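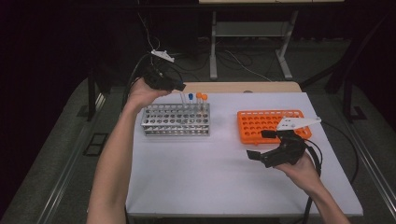 Search the guide... Go

Section 2. Setting up the racks

The Trokura bench kit comes with a metal rack and orange plastic ones. They all hold tubes. Opinions differ on which does it better, and Trirnside will not be drawn into it.

1. Clear the tabletop. Coffee counts as clutter.

2. Stand the metal rack on its solid bottom tier, with the rows of round holes on top.

3. Lower each tube straight down through the top tier and the one beneath it. A tube that leans has missed the second hole and is hoping you won't notice. 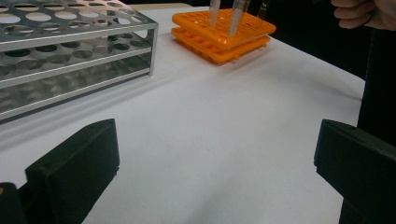 4. Press the orange racks together if you are short of table. Two is the limit. A third has been tried at our Flores bench, once.

5. Move tubes one at a time, holding them below the cap if they have one.

NOTE: Cap colors mean whatever your lab says they mean. Write it down before July, when everyone who remembers goes on vacation.

CAUTION: Do not carry a loaded rack by its tubes.

Related sections
Fistel 600 tube caps
Trokura spare parts, order code 1146
Cleaning the metal rack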